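Vormachen (Robotik)

Zuletzt aktualisiert: 29. Mai
Drucken | Per E-Mail versenden

Vormachen, auch Programmieren durch Vormachen oder Lernen aus Demonstrationen (englisch programming by demonstration, learning from demonstration), bezeichnet in der Robotik Verfahren, bei denen eine Aufgabe einem Roboter nicht durch geschriebenen Programmcode, sondern durch eine oder mehrere von Menschen geführte Ausführungen vermittelt wird. Der Mensch bewegt den Roboter dabei entweder unmittelbar mit der Hand oder steuert ihn aus der Entfernung. Aufgezeichnet werden die Stellungen der Gelenke, der Zustand des Greifers und meist auch Kamerabilder. Aus diesen Daten wird eine Bewegung abgespielt oder ein Modell gelernt, das die Aufgabe später selbständig ausführen soll.

Begriff und Abgrenzung

Im Deutschen wird der Ausdruck uneinheitlich gebraucht. In der industriellen Praxis spricht man vom Teachen oder Teach-in und meint damit gewöhnlich das Anfahren und Speichern einzelner Punkte mit einem Handbediengerät. Das Vormachen im engeren Sinn umfasst den gesamten Ablauf einschließlich Geschwindigkeit, Umwegen und Korrekturen. Eine ältere Zwischenform ist das Playback-Verfahren, das vor allem beim Lackieren verbreitet war: Ein Facharbeiter führte den Arm einmal durch die vollständige Bahn, und die Steuerung gab diese Bahn unverändert wieder.

Vom bestärkenden Lernen unterscheidet sich das Vormachen dadurch, dass der Roboter die Lösung nicht durch eigenes Probieren findet. Beide Ansätze werden allerdings häufig verbunden. Die Demonstrationen liefern dann einen Ausgangspunkt, der durch Versuche verbessert wird.

Führen von Hand

Beim kinästhetischen Vormachen fasst der Mensch den Arm an und bewegt ihn. Voraussetzung ist eine Steuerung, die das Eigengewicht des Arms ausgleicht und äußeren Kräften nachgibt. Das Verfahren verlangt wenig Einarbeitung, und der Mensch spürt Widerstände direkt, etwa wenn ein Gegenstand klemmt oder der Greifer auf die Unterlage trifft.

Nachteilig ist, dass der Mensch im Arbeitsbereich steht. Er verdeckt Gegenstände, wirft Schatten und erscheint mit Händen und Unterarmen in den Kamerabildern. Ein Modell, das aus solchen Bildern lernt, kann sich an der Hand des Menschen orientieren, die bei der späteren Ausführung fehlt. Manche Gruppen zeichnen deshalb zunächst nur die Bewegung auf und lassen sie ein zweites Mal ohne Menschen abspielen, um dabei die Bilder zu gewinnen. Das setzt voraus, dass alle Gegenstände vorher genau an ihre Ausgangsplätze zurückgelegt werden. Auch das gleichzeitige Führen zweier Arme ist von Hand mühsam.

Fernsteuerung

Bei der Fernsteuerung (Teleoperation) bedient der Mensch ein Eingabegerät, dessen Bewegungen auf den Roboter übertragen werden. Gebräuchlich sind 3D-Mäuse, Handcontroller aus der virtuellen Realität und Leitarme. Ein Leitarm ist ein meist verkleinerter Nachbau des eigentlichen Arms. Seine Gelenkstellungen werden direkt übernommen, so dass eine Umrechnung entfällt und ungünstige Armhaltungen schon an der Hand bemerkt werden.

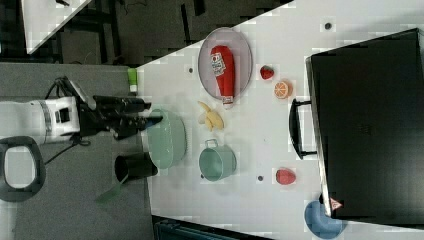 Die Fernsteuerung hält den Arbeitsbereich frei und liefert Bilder, die denen der späteren Ausführung entsprechen. Dafür geht ein Teil des Tastgefühls verloren. Einfache Eingabegeräte melden keine Kräfte zurück, und die bedienende Person muss nach dem Augenmaß entscheiden, ob der Greifer tief genug steht. Besonders deutlich wird das bei Schüsseln und anderen Gefäßen mit dünnem Rand. Steht der Greifer dicht über einer hellgrünen Schüssel, deren Rand er von oben gesehen teilweise verdeckt, so lässt sich der verbleibende Abstand aus dieser Richtung allein kaum abschätzen. Üblich ist daher eine zweite Ansicht von der Seite oder vom Handgelenk des Arms aus. Verzögerungen in der Übertragung erschweren die Arbeit zusätzlich. Geübte Personen gleichen sie aus, indem sie vor dem Schließen des Greifers kurz anhalten, was in den Daten als Pause erscheint und vom Modell mitgelernt werden kann.

In der Werkstatt von Skitenis, wo beide Verfahren nebeneinander verwendet wurden, galt die Regel, dass kraftbetonte Aufgaben wie das Einstecken und Wischen von Hand geführt und Greif- und Ablegeaufgaben ferngesteuert wurden. Eine allgemeine Empfehlung lässt sich daraus nicht ableiten.

Aufbau eines Arbeitsplatzes

Ein Arbeitsplatz für das Vormachen besteht in der Regel aus einem Tisch, einem oder zwei Armen, mehreren fest angebrachten Kameras und einem Vorrat an Gegenständen. Für Aufgaben aus dem Haushalt werden Geschirr, Töpfe und kleine Küchengeräte verwendet. Lebensmittel werden meist durch Nachbildungen ersetzt, die nicht verderben und ihre Form über viele Durchgänge behalten. Verpackungen wie Ketchupflaschen dienen als längliche Gegenstände, die je nach Lage anders gegriffen werden müssen.

Die Kabelführung am Arm verdient Aufmerksamkeit. Ein zu straff verlegtes Kabel begrenzt die Drehung des Handgelenks, ein zu lockeres kann Gegenstände verschieben oder ins Bild hängen. Beim Einrichten wird der Arm deshalb langsam an die Grenzen des Arbeitsraums gefahren, bevor die erste Aufnahme beginnt.

Lieselotte Hellwig schlug in ihrem Leitfaden »Vormachen am Tisch« (Holtley) vor, jeden Arbeitsplatz mit einer festen Grundstellung zu versehen, aus der alle Demonstrationen beginnen. Andere Autoren halten wechselnde Anfangsstellungen für günstiger, da das Modell sonst nach einer Störung nicht in den Ablauf zurückfindet. In der Praxis wird oft ein Mittelweg gewählt - die Grundstellung bleibt, wird aber bei einem Teil der Durchgänge leicht verändert.

Ablauf einer Aufnahme

Vor Beginn wird die Aufgabe in einem kurzen Satz festgehalten, zum Beispiel »Lege die Banane auf den Teller«. Die Gegenstände werden ausgelegt, der Arm fährt in die Anfangsstellung, und die Aufzeichnung wird gestartet. Nach Abschluss der Aufgabe fährt der Arm zurück, und die Aufzeichnung endet. Ein solcher Durchgang wird als Episode bezeichnet.

Die Zahl der benötigten Episoden hängt von der Aufgabe und vom Verfahren ab. Für das bloße Abspielen genügt eine einzige. Bei der Erprobung der Steuerung Graro wurden für eine Greifaufgabe mit fester Anordnung 100 Episoden aufgenommen, für dieselbe Aufgabe mit wechselnder Anordnung 700. Zwischen den Episoden wird die Lage der Gegenstände verändert, entweder nach einem Plan oder nach Belieben der bedienenden Person. Beim Auslegen nach Belieben zeigen sich schnell Gewohnheiten. So bleiben die vom Arm entfernten Ecken des Tisches häufig leer, und gleichartige Teile landen immer wieder auf derselben Seite. 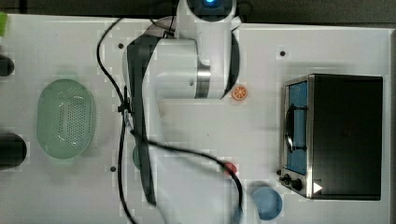 Ein Auslegeplan begegnet dem, indem er den Tisch in Felder teilt und für jede Episode vorgibt, welches Feld belegt wird. Der Plan muss die Reichweite des Arms berücksichtigen. Felder, die nur mit nahezu gestrecktem Arm erreichbar sind, führen zu ruckartigen Bewegungen in der Nähe singulärer Stellungen und werden gewöhnlich ausgelassen. Ebenfalls festgelegt wird, ob Gegenstände einander berühren oder verdecken dürfen. Am Standort Khokhar wurden die Pläne nach jeweils 5 Episoden gewechselt, um Ermüdung und eingeschliffene Bewegungen zu vermeiden.

Auch Fehlgriffe können aufgezeichnet werden. Einzelne Gruppen löschen jede Episode mit einem Fehlgriff, andere behalten sie, sofern die bedienende Person den Fehler selbst behebt. Solche Korrekturen zeigen dem Modell, wie es aus einer ungünstigen Lage wieder herauskommt. Episoden, in denen die Aufgabe gar nicht beendet wurde, werden gesondert gekennzeichnet.

Auswertung und Lernen

Die aufgezeichneten Daten werden zunächst zeitlich abgeglichen, da Kameras und Gelenksensoren mit verschiedenen Raten arbeiten. Anschließend werden lange Stillstände am Anfang und Ende entfernt. Schnelle Armbewegungen erzeugen in den Bildern Bewegungsunschärfe, durch die sich der Greifer zeitweise nicht mehr vom Untergrund abhebt. Kürzere Belichtungszeiten helfen, verlangen aber mehr Licht.

Das einfachste Lernverfahren ist das Nachahmen im engeren Sinn (behavioral cloning). Ein Modell sagt dabei aus dem aktuellen Bild und der Gelenkstellung die nächste Bewegung voraus. Kleine Abweichungen können sich im Verlauf summieren, bis der Roboter in eine Lage gerät, die in keiner Demonstration vorkam. Als Gegenmittel werden mehrere Schritte auf einmal vorhergesagt oder zusätzliche Demonstrationen aus eben solchen Lagen aufgenommen. Bei der zweiten Vorgehensweise lässt man das Modell arbeiten, und der Mensch greift nur ein, wenn der Ablauf zu scheitern droht.

Haben mehrere Personen dieselbe Aufgabe auf verschiedene Weise vorgemacht, muss das Modell damit umgehen können. Greift die eine Person einen Topf links und die andere rechts, so führt ein Mittelwert beider Bewegungen zwischen den Griffstellen hindurch. Neuere Verfahren bilden deshalb die Verteilung der möglichen Bewegungen ab.

Sicherheit

Beim Führen von Hand ist die Geschwindigkeit des Arms zu begrenzen, und ein Nothalt muss in Reichweite liegen. Bei der Fernsteuerung soll die bedienende Person freie Sicht auf den Tisch haben. Das Auslegen der Gegenstände erfolgt nur bei angehaltenem Arm. Wo eine Person steuert und eine zweite auslegt, ist eine eindeutige Absprache über die Freigabe erforderlich.

Siehe auch: Teach-in, Teleoperation, Greifer, Nachahmungslernen

Drucken | Per E-Mail versenden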